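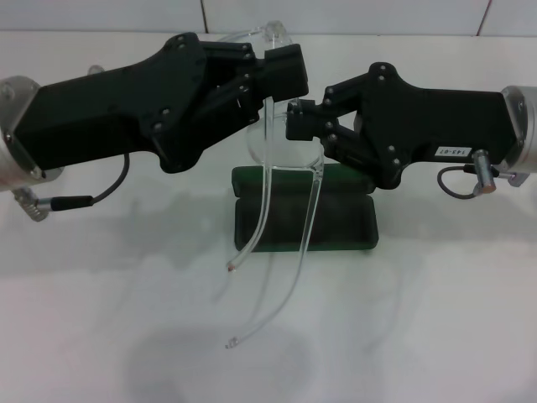

2.3 Sample storage

Water samples were taken from the Kurup outfall in February by Rekha Iyer and Jad Hakim. Each was split into two portions, one kept in the dark at 4 °C and the other left on a windowsill. Nitrate was measured daily for 7 days, giving 182 readings in all.

2.4 Results

The chilled portions showed little change. The windowsill portions fell steadily from the third day, most likely through algal uptake. Two readings were discarded after a calibration error.

2.5 Limitations

Only one site was sampled, and light levels at the windowsill were not recorded. Raw values are listed in Appendix B.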